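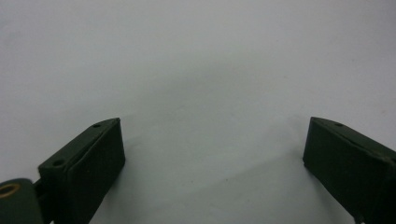

Dark green gripper fingers against a pale gray surface.

Fastasix is buying Sinaga for $490 million, and the biggest shareholder isn't happy

Saturday, May 5, 2018

So much for my quiet Friday. I had my shoes off and a sandwich on the desk when the Fastasix announcement landed, a good hour after the market closed, and by the time I got back to the sandwich the bread had gone hard.

The short version: Fastasix, the company that makes shift-scheduling software for hospitals and hotel chains, has agreed to buy Sinaga, which handles expense reports and travel bookings for mid-sized businesses. The price is $490 million, all cash, or $13 for each Sinaga share. Both boards have signed off. Sinaga's shareholders still have to vote, and that's where it gets interesting, at least for those of us who read proxy filings for fun (I know, I know).

I've been following Sinaga since before it went public, back when it was mostly a receipt-scanning app that half my freelance friends complained about. It got a lot better. Then it listed, had one terrific year, and spent the time since then drifting sideways while bigger competitors threw in expense tools for free with everything else they sell. If you'd asked me in December whether somebody would come along and buy it, I'd have said sure, probably, but I'd have put my money on Givik.

And Givik did take a look! Etelka Kozma, Sinaga's chief executive, said as much on the call Friday evening, although it took an analyst asking the same question a second time to get it out of her. Givik had talks with Sinaga over the winter, she said, and they ended "on friendly terms and without an offer we could take to the board." She wouldn't say whether there was a number attached. I emailed Givik's press office and got a polite note back telling me the company doesn't comment on deals it may or may not have considered. Fair enough.

Kozma sounded tired and cheerful on the call, like a person who hasn't been to bed at a normal time all week. She'll stay on to run Sinaga as a separate division after the deal closes, reporting straight to Emerson Toledo, the Fastasix founder and chief executive. The Sinaga name stays too, for now. Toledo was careful with that "for now," and I wrote it down twice.

His pitch goes like this. A hotel chain that uses Fastasix already has every housekeeper and night manager in the system, with their hours, their locations and their pay grades. The same chain probably has a completely different system for the regional managers who drive from hotel to hotel filing mileage claims. Put the two together and you've got one login, one bill and one sales rep to yell at. "Our customers have been asking us for this at every single meeting," Toledo said. "I got tired of telling them it was on the list."

I buy some of that. I talked to a couple of people who run back offices for a living, and they both rolled their eyes a little at the idea of one login fixing anything, but they also both said they'd take the meeting. The overlap in customers is smaller than I expected, though. Sinaga sells mostly to law offices, architects and small consulting shops, which don't have night shifts and don't need Fastasix to tell them who's on Tuesday. Toledo says that's the opportunity. A grumpier person might say that's the problem, and a few grumpier people did say so in my inbox before dinner.

Now, about that shareholder. Ukgate, an investment firm that has owned a big slice of Sinaga since the early days, put out its own statement less than an hour after the announcement. It's only a few paragraphs and it's pretty sharp. The firm says $13 a share "falls well short of what this business is worth to a committed buyer," and that the board should have run a wider auction. It hasn't said flat out that it will vote no. It says it is "reviewing all of its options," and if you've read enough of these you know that means the lawyers have canceled their weekend plans.

Ukgate also has history here. It has been after Sinaga to cut costs and buy back stock for a long time, and its letters to the board have gotten less and less friendly. The vote in the boardroom wasn't unanimous either. Two directors voted against the sale, according to Friday's filing, which doesn't name them or give their reasons. I asked Kozma's spokesman whether either of them is close to Ukgate and he said the company would let the filing speak for itself. The filing didn't say anything more when I looked at it again.

What happens if somebody else shows up with more money? Sinaga can listen to a better offer if one comes in without being invited, but it can't go out hunting for one. If it walks away for a higher bidder, it owes Fastasix a breakup fee of $25 million. That isn't pocket change on a deal this size, though it's hardly going to scare off anyone who really wants the company. My phone lit up with people wondering about Givik, naturally. I have no idea. Its shares barely moved in late trading, and I wouldn't read anything into that one way or the other.

Sinaga's stock jumped after the news and settled a hair above the offer price, so at least a few traders think there's a chance of a sweeter bid. Fastasix slipped. That's what usually happens to the company writing the check, and Toledo shrugged it off when he was asked about it. He's paying partly from cash on hand and partly with a new loan, and he said the loan is already lined up. He wouldn't get into the interest rate. The finance chief jumped in at that point to say the details will be in the next quarterly report, and then we all listened to some hold music for a bit because the conference line dropped. (It was a nice tune. I'd like to know what it was.)

The question I kept getting from readers who work at Sinaga was about jobs, so let me pass along what I've got, and it isn't much. Toledo said there are "no plans to close any offices" and that the engineering teams will stay where they are. He was noticeably less specific about sales, marketing and finance, where the two companies obviously have people doing the same work. Kozma said employees would hear from their own managers before they heard anything from reporters, and I think that's how it should be, even if it makes my day harder. Staff were invited to an all-hands meeting on the deal for first thing next week. If you were there and feel like talking, you know where to find me, and I won't use your name.

Customers don't need to do anything yet. Existing Sinaga contracts carry over at the prices people already pay, and Kozma promised the app will keep working with other companies' payroll and scheduling systems after the takeover. I asked how long that promise lasts. She said there's no end date on it. I'd still want to see it in writing if I were signing a renewal this summer, but I'm the sort of person who keeps the warranty card for a toaster.

The companies hope to close the deal before the end of the year, assuming the vote goes their way and regulators don't find anything to object to. I don't expect much trouble on the second part, as the two of them don't really compete. No date has been set for the shareholder meeting. Sinaga says the full proxy statement is coming in the next few weeks, and it should include the background section that lays out who called whom and when, and whether Givik ever put a price on the table. I'll be reading that one with a fresh sandwich.

Ukgate didn't return my calls on Friday night. I'll update this if it does.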